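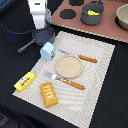

Is the Skenow tabletop arm kit worth it for kitchen-type tasks?

Lucimara Dantas
19 Mar 2025

I'm looking at the Skenow kit for pick-and-place practice with play food, small pans and flatware. The listing says 800 g payload and the price is 876 with the gripper included. I have used a cheaper hobby arm before and it could not hold a fork. Has anyone had this one for more than a few weeks?

14 comments

Theda Strobel

I've had mine since June. Boxes and cartons are easy. Toy bread is fine too. Flat things are the hard part. A fork lying on a bare table gave me trouble until I put a woven placemat down, and then the fingertips could get under the handle. Pans with long handles swing if you grab the end, so grip close to the body.

The payload number is with the arm pulled in. At full reach I keep it well under that. Setup took an evening, most of it on calibration. Support answered my one email the next day.

Share 3

Maximiliano Ibarra

too much money imo, get the Painemal and buy a gripper separate

Share 0

Eckhard Sperling

Check which firmware it ships with. Mine came with 19 and the gripper force setting did nothing until I updated. Also tie the cable down at the side of the table, the clip in the box is weak.

Share 2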